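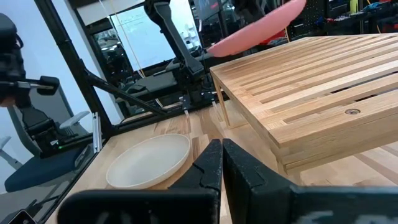

Vol. 7, No. 2

Print | E-mail

# Gromano Supper Notes

Hi, and welcome to my pile of recipe notes! I've been typing up what I cook on weeknights for a few years, and last October I finally moved it all out of one giant text file and into something other people can use. If you like poking at food data, or you just want to know how I do my beans, help yourself.

## What you get

There are 100 recipes in `recipes.csv`, one per row. Of those, 68 have full notes (what I swapped, what I'd change, whether the leftovers held up) and the rest only have ingredients and steps. I keep meaning to fill them in.

The columns are `title`, `serves`, `minutes`, `ingredients`, `steps` and `notes`. Ingredients are split with semicolons – I tried commas first and "onion, chopped" broke everything.

## Things to watch for

- `minutes` is my own time at the stove, so chopping is in there but soaking beans overnight isn't.
- Amounts are in cups and spoons. The bread recipes from my Lanetine notebook are in grams, and I left them that way.
- "Tillus stew" shows up twice. The second one has lentils and I like it better.
- A blank in `serves` means I forgot to write it down.

## Using it

Open it in any spreadsheet program. If the accents look funny, pick UTF-8 when you import. There's also a small file called `semaan.csv` with the first 50 titles sorted by season, which is handy if you want to try something out before loading the whole lot.

Copy it, change it, print it and stick it on your fridge! If you share it somewhere, please keep this README with it. Spotted a typo? Open an issue and tell me the row number.

Last updated Sunday, July 19, 2026

Print | E-mail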